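Harum Stovetop Smoker, 9-Inch
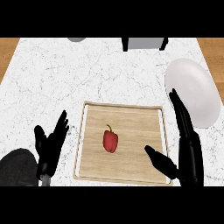
Most stovetop smokers are a pan, a rack and a lid that doesn't quite fit. We have sold four of them over the years and dropped three. So when the Harum arrived with the word "revolutionary" on the carton, it went to the bottom of the pile, and it stayed there until March.

It is not revolutionary. It is a heavy steel pan with a drip tray, a wire rack and a lid that clamps down on two sides. What it does well is keep the smoke in the pan, and after using it for trout, chicken thighs, a lot of tomatoes and one regrettable batch of eggs, we decided it had earned a place in the shop. Please read the rest before you order, though. This is a tool for a certain kind of cook, and returns on used smokers are no fun for anyone.

What you get

Pan, 9 inches across the base
Drip tray
Wire rack with folding legs
Clamping lid with heatproof knob
Small bag of alder chips, enough for two or three rounds
Recipe leaflet (see below)

What it does

You put a spoonful of fine wood chips in the bottom of the pan, set the drip tray over them, then the rack, then the food. Close the lid most of the way and put the pan over medium heat. When you see the first thread of smoke, clamp the lid and turn the burner down. The food cooks and smokes at the same time.

That last part matters. This is hot smoking. You will not make lox in it, or bacon that keeps for a month, whatever the carton hints at. Food smoked this way is cooked food, and it goes in the fridge like any other leftovers.

How it did in our kitchen

Trout was the best of the lot. Two small fillets, salted for half an hour and patted dry, came out firm and golden with a clean taste. Salmon works the same way but wants a few minutes longer if the piece is thick.

Chicken thighs took on plenty of flavor, but the skin was pale and rubbery, as it always is in a closed pan. Finish them under the broiler or take the skin off. Check the thickest part with a thermometer too. Color tells you very little with smoked chicken.

Tomatoes, halved and salted, were a surprise. Seven minutes of smoke and they made a pasta sauce that tasted like a lot more work. Garlic cloves can go in alongside them. Mozzarella melted into the drip tray. The leaflet says it won't. Ours did, both times.

The eggs were our own fault. We left them in far too long and they tasted like a campfire. If you try it, boil and peel them first and keep the smoke short.

Claims we'd take with a pinch of salt

"Smoke-free kitchen." No. The clamps are good, but some smoke gets out at the start and a good deal more when you take the lid off. Run the hood or open a window. If your smoke alarm is right by the stove, you already know how this will go.

"Uses 70 percent less wood." Less than what? The leaflet doesn't say. It does use very little, a tablespoon or so per round, but so does every pan smoker we've tried.

"Restaurant results every time." We'd say good results by the third time. The first round is usually too smoky, as most people put in too many chips.

"Over 2000 recipes online." We looked. A great many of them are the same salmon with a different side dish.

Which stoves

Gas and electric coil are both fine. It also works on induction, though ours took its time to start smoking and needed a higher setting than we expected. We don't recommend it on a glass top you care about, as the base is heavy and slightly rough. Don't use it in the oven. The knob is heatproof up to a point, and Harum won't say what that point is.

How it compares

We still carry the Fusley, which is bigger and costs less. Its lid slides instead of clamping and it leaks more smoke, but it will take a whole side of fish with the tail trimmed, and the Harum won't. If you cook for six, buy the Fusley and open two windows.

The Chu handheld smoker is a different thing. It blows cool smoke under a cover and cooks nothing. People like it for butter and cocktails. We find the flavor thin and have stopped stocking it.

Chips

Alder and apple are mild and hard to get wrong. Hickory is strong for fish. We sell Brirora fine-cut chips in alder, apple and oak. Any fine, untreated cooking chips will do, so don't feel you have to buy ours. Big chunks meant for an outdoor grill are no use here, and soaking the chips only slows things down.

Cleaning

The inside will turn brown and stay brown. Line the base and the drip tray with foil if that bothers you. Hot water and dish soap take care of the rack if you get to it the same evening. Keep it out of the dishwasher, which dulled the lid on our sample after one wash.

Returns

Unused smokers can come back in the original carton. Once it has been smoked in, it's yours, unless a clamp or weld has failed, in which case send us a photo and we'll replace the part.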